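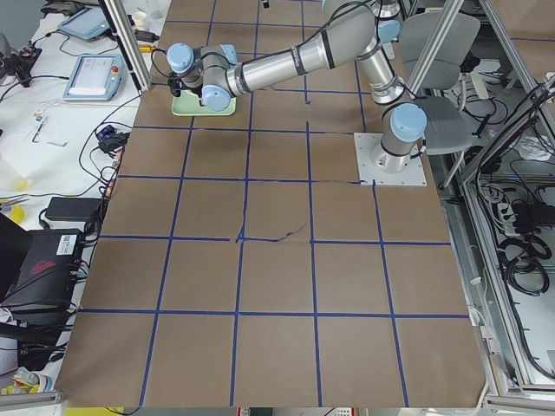

Figure 2. Robot arm on its white base plate, with the table papered and taped into a grid.

4.2 Service records and asking price

We were delighted by how much the stamped service book told us! Of the 273 used cars in our sample, all bought through dealers in Lundavar, 200 came with a book we could read from first stamp to last. For each one we noted the gap between services, the garage that did the work and the mileage written beside the stamp (often in very poor handwriting).

The most striking pattern concerns missed services. A car with one long gap early in its life sold for much the same price as a car with none, yet a gap in the final two years pulled the price down sharply. Gu and Bai found the same thing for vans in Fesau, and it is a real pleasure to see it hold for family cars as well.

Mileage was harder. In 16 books a later stamp showed a lower figure than an earlier one. Most of these look like slips of the pen, with two digits swapped, and we kept them in after checking against the yearly test sheets. Three could not be settled either way and were left out of Table 5.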